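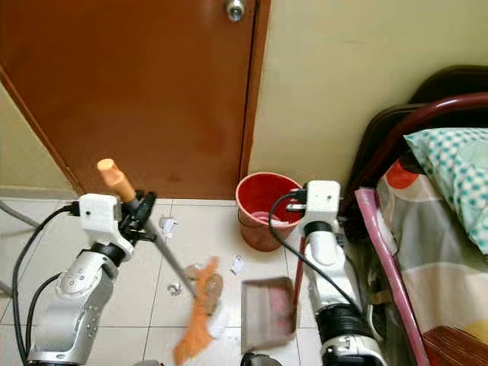 Session 3: Two-Handed Sweeping

Module leader: Helmut Nolte
Laboratory tutor: Beca Owen

Students work in pairs on the Rakov bench code. The task for this session is to gather paper scraps from a tiled floor, with one arm holding the broom and the other the dustpan. Each pair is allowed five attempts.

The dustpan arm should keep the scoop resting on the floor while the broom moves towards it.

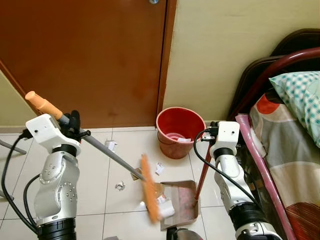
Broom strokes should be short, and the stroke length is to be entered in the log before each attempt. Pairs using the Disiter controller must load profile 2 – the default profile is reserved for Session 5.

Logs are to be submitted to Beca Owen by noon.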